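Unit 4: Strawberry Crown and Root Care
Small Fruit Production, course handout, Planenmont Growers' School
Instructor: Erdal Işık 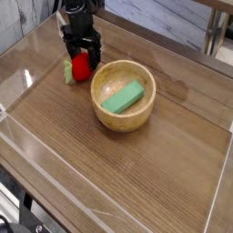 The crown is the short, thickened stem between the roots and the leaves. All leaves, runners and flower stalks start from it. Planting depth is set by the crown and not by the length of the roots.

4.1 Planting depth

Set the plant so that the soil line meets the middle of the crown. If the crown is buried, the growing point rots. If it is set high, the upper roots dry out and the plant stalls. Check depth again after the first irrigation, when the bed has settled. Trim roots longer than the planting hole; do not fold them into it. Folded roots ("J-rooting") are the most common fault in student plots.

4.2 Plant types

June-bearing: flower buds form under short days in fall. One crop per year. Usually grown in matted rows.
Day-neutral: buds form over a wide range of day lengths, limited mostly by heat. Grown as single plants on raised beds, runners removed.
Everbearing: two crops, early summer and fall. Little used commercially and not covered further in this unit.

4.3 Worked case: the Belurden plot

The Belurden plot was planted in April with 3,000 bare-root plants of a June-bearing type. At the end of the season, 2,347 were alive. Survival is the number alive divided by the number planted:

2,347 / 3,000 = 0.782, or 78.2 percent

Losses were not even. The lower end of the field, where water stands after rain, lost far more plants than the upper end. Crowns dug from the low rows and cut lengthwise showed red-brown tissue in the root core, while the outer root was still pale. Compare this with winter injury, in which the browning is in the crown itself.

4.4 Flower removal

In the planting year, pinch off all flower stalks on June-bearing types. On day-neutral types, remove flowers only until the plants are established, then let them set. Fruit left on a young plant draws sugars away from the roots and reduces the number of branch crowns.

4.5 Mulch

Apply clean straw after growth has stopped in late fall, before the soil freezes hard. Early mulching keeps the crowns soft. Rake the straw into the aisles in spring when new leaves show yellow-green underneath. Keep it there for frost cover and to hold fruit off the soil.

Problems for Unit 4

1. A matted-row field needs 2,000 live plants at the end of the first season. Using the Belurden survival rate, find the number to order.
2. Explain how red core and winter injury differ in a cut crown.
3. Read Ertürk, chapter 13, and list the drainage measures that apply to heavy soils.

Written work is due December 6, 2022.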